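Giltell R4 一级头与二级头套装使用评测：137 潜之后的记录

评测对象为 Giltell R4 调节器套装，包含一级头一只、主二级头一只、备用二级头一只，中压管两根，DIN 接口。自费购入，价格 2089 元（不含残压表）。使用周期从去年三月到现在，累计 137 潜，其中淡水 41 潜，其余为海水。最大深度 46 米，最低水温 6 摄氏度。期间按厂家手册做过一次完整保养，更换全部动态密封件。

先说结论：呼吸性能在同价位里属于中上，低温表现合格，接口布局有一处明显的设计问题，保养件供应偏慢。适合以 DIN 气瓶为主、自己有基本维护能力的潜水员。用 INT 气瓶较多的人需要另购转接件，算上之后性价比下降。

一、结构与规格

一级头为平衡膜片式，环境密封，阀体黄铜镀铬。高压口两个，中压口四个，均为固定布局，没有旋转转盘。标称中压 9.5 bar，可调范围在手册里给的是 9.0 至 10.0 bar。到手后用中压表实测，静态 9.6 bar，供气压力从 200 bar 降到 50 bar 时，中压读数变化 0.1 bar，对平衡式一级头来说正常。

主二级头为平衡式，带吸气阻力旋钮和文丘里拨杆。备用二级头为非平衡式，没有旋钮，只有拨杆，外壳为黄色。两只二级头的排气罩可以互换，膜片也相同，备件只需要准备一种规格，这一点对自己维护的人有用。

称重数据：一级头 642 克，主二级头 198 克，备用二级头 171 克，均不含管。中压管为编织外皮，主管 75 厘米，备用管 100 厘米。整套装进随身行李没有压力，但它不是旅行款，一级头比 Zestton 的轻量型号重 180 克。

二、呼吸阻力

没有条件做完整的模拟呼吸机测试，以下用自制水柱计测开启阻力，二级头膜片朝下，水温 20 度，供气 180 bar。主二级头旋钮全开时开启阻力 2.3 厘米水柱，旋钮关到底 4.1 厘米水柱。备用二级头固定在 3.6 厘米水柱。

主二级头的出厂设定偏灵敏。旋钮全开、拨杆放在“潜水”位时，入水瞬间咬嘴朝上会自由流量，需要翻转或者用手堵住才停。把拨杆拨到“预备”位可以避免。建议养成下水前检查拨杆位置的习惯。

深度对体感的影响在 30 米以后开始出现。30 米以浅，旋钮开一半即可，吸气过程平顺，没有台阶感。40 米以深，旋钮需要全开。46 米那一潜中，中等强度踢动时仍能跟上供气，没有出现吸空。作为对照，同一潜的潜伴 Tarun Chauhan 用的是 Sulia 的旧款活塞式一级头，上岸后双方交换在泳池又试了一次，他的评价是 R4 吸气初段更轻，末段略干脆，排气声音偏大。我同意后半句。R4 的排气罩较窄，气泡从脸颊两侧离开，头部略微低下时会经过面镜下缘，拍摄者可能会介意。

三、低温与防冻结

6 度水温的四次潜水都在同一座水库完成，每次水下时间在 35 分钟以内。一级头环境密封腔没有进水，膜片外没有结冰。二级头内部有换热鳍片，外露部分不多，效果无法单独测量。四潜中出现过一次轻微自由流量，发生在水面，原因是我在出水后连按了排气按钮，与低温下的错误操作有关，不计入故障。

手册中对 10 度以下水温有单独要求：水面不得试吸，不得长按排气按钮，两只二级头不得同时连续供气。这些要求与其他品牌一致。如果长期在 4 度以下潜水，建议用两套独立一级头，单一级头方案无论品牌都不合适。

四、接口布局

R4 的主要问题在这里。四个中压口分布在阀体两侧，每侧两个，夹角偏小。按单瓶常规配置，左侧接充排气管和干衣管时，两根管的接头六角会相互靠近，用标准扳手拧紧第二根时需要先松开第一根。换成薄口扳手可以解决，但是现场换管的速度会变慢。

高压口的角度略朝上，残压表管出来后有一个向外的弧，挂背飞之后管子会离开身体一段距离。用 15 厘米短管接侧挂没有这个问题。双瓶背飞的用户应当先画一遍管路再购买，我在换双瓶配置时重新买了一根 55 厘米的管。

管路整理之后的效果尚可接受，只是比 Ristić 的转盘式布局逊色。转盘式多一组动密封，理论上多一个漏点，两者各有取舍，不再展开。

五、冲洗与存放

海水潜水后的冲洗流程如下。

1. 卸下一级头前保持瓶阀打开，整套先用淡水冲一遍外部。
2. 关阀，放空，卸下，擦干防尘盖内侧，装紧防尘盖。
3. 二级头泡入淡水 20 分钟，不按排气按钮。
4. 一级头可以浸泡，前提是防尘盖 O 圈完好。
5. 从咬嘴灌水，让水从排气罩流出，重复三次。
6. 挂起阴干，不要让管子在接头处折弯。

出差途中没有冲洗桶，洗手池足够放下两只二级头，一级头留在外面单独冲。水龙头出水不要正对膜片罩，水压大的时候会把膜片压下去，若系统没有加压，水会经阀座进入中压管。

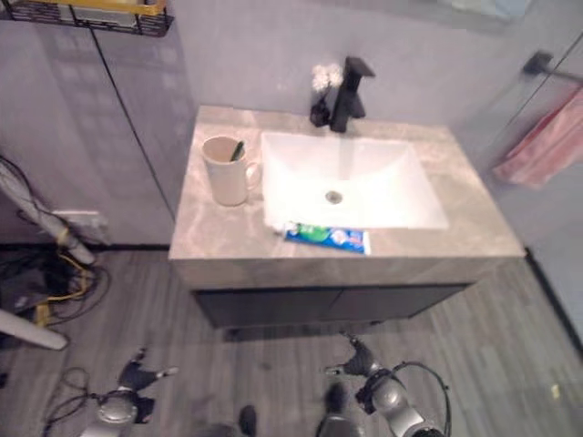

Iwona Chmielewska
装备维护栏目 撰稿人

咬嘴的清洁经常被忽略。硅胶咬嘴内侧的齿痕处容易积膜，软毛刷加中性洗洁精就可以去掉，不要用含研磨剂的清洁产品。R4 原配咬嘴硬度中等，90 潜左右右侧咬块出现裂口，换成通用型咬嘴，扎带重新固定，没有漏水。原配扎带是一次性的，随套装只给了两根，建议多备。

关于消毒，俱乐部租赁用的套装每次都应该消毒，个人自用每隔几潜一次即可。消毒液浓度按产品标签执行，浸泡结束后用清水彻底冲洗。手册明确禁止使用含氯漂白剂，理由是会加速膜片老化。

阴干时间在湿度大的地方要放长。我在梅雨季遇到过一次备用二级头膜片罩内有霉点，拆开擦净后没有影响使用。此后存放前都会把备用二级头的前盖拧开放一夜。前盖为螺纹式，徒手可以拧动，不需要专用工具。

六、保养与备件

厂家规定的保养周期为两年或 100 潜，先到为准。我在第 104 潜之后送修，由 Kálmán Gulyás 的维修工作室完成，我在旁边看完了全程。拆解后的状态记录如下。

一级头高压阀座有清晰的环形压痕，深度均匀，属于正常磨损。阀口没有划伤。膜片表面平整，边缘没有挤出。环境密封腔内干燥。进气滤芯有轻微绿色痕迹，超声清洗后仍有残留，直接更换。

主二级头低压阀座压痕略偏，可能与我经常把旋钮关死存放有关。Gulyás 的建议是存放时旋钮全开，让阀座少受力，手册里也有同样的说明，在第 31 页，字很小。平衡室 O 圈有压扁，更换。备用二级头状态更好，只换了阀座和一个 O 圈。

重装后中压调到 9.5 bar，静置 12 小时，读数没有爬升。主二级头开启阻力重新设定为 2.6 厘米水柱，比出厂略高，入水自由流量的倾向明显减弱，呼吸体感没有可察觉的变化。建议新购用户在第一次保养时也要求这样调。

费用方面，一级头保养包和两只二级头保养包合计 264 元，工时费另算，各地差别较大。保养包下单到收货用了 19 天，期间没有备用套装的话会影响出行。同期询问过 Zestton 的保养包，当地有现货。Giltell 在备件渠道上还有改进余地。

七、故障与异常记录

137 潜内没有发生需要中止潜水的故障。小问题列出如下。

第 12 潜，备用二级头拨杆松动，位置不能保持。拧紧内侧螺钉后恢复，后续没有复发。

第 38 潜，高压口堵头处有细小气泡，卸下检查发现 O 圈上有一粒沙，清理后重装，气泡消失。

第 71 潜，中压管编织外皮靠近一级头一端起毛，长度不到两厘米，不影响承压。加装护套后没有继续发展。护套本身要定期推开检查，否则会遮住接头处的锈蚀。

第 93 潜，即前文所述咬嘴裂口。

第 126 潜，旋钮转动变涩，拆下发现有盐结晶，温水浸泡后恢复。此处冲洗时应当来回转动旋钮，我之前没有做到位。

八、与同类产品的比较

比较对象限于我本人用过 20 潜以上的型号。

Zestton 轻量型：重量占优，旅行方便，低温不推荐。开启阻力与 R4 接近，40 米以深供气余量较小。中压口布局更宽松。

Ristić 转盘型：管路最好整理，价格高出三成，保养工时更长。排气安静，拍摄者可以优先考虑。

Sulia 活塞型：结构简单，零件少，维护成本最低。环境腔不密封，淤泥和泥沙较多的水域需要更勤的冲洗，冷水中不如膜片式稳妥。

R4 的位置在中间。它没有哪一项排第一，低温加深度的组合在这个价位里较少见，这是我继续使用它的主要原因。

九、评分（满分 10）

呼吸性能 8.5
低温表现 8
接口布局 6
做工 8
维护便利性 7.5
备件供应 5.5
价格 8

十、读者来信答复

Aurelio Cifuentes 问高氧兼容性。手册标明出厂状态可用于氧含量 40% 以下的混合气，超过 40% 需要专门清洁并更换为氧兼容润滑剂和 O 圈。我没有做过这项改装，不评价。

Béla Kocsis 问备用二级头能否改装旋钮。不能，壳体没有预留孔位。如果需要两只相同的二级头，可以单独购买主二级头，中压管通用。

另有读者问长管配置。主管换成 210 厘米长管之后，开启阻力没有测得变化，接头螺纹为标准规格，第三方管可以直接使用。长管从右下方的中压口引出时走向最顺，右上方的口会让管子在肩后拱起。

下一次保养预计在第 200 潜前后，届时补充阀座磨损和中压稳定性的数据。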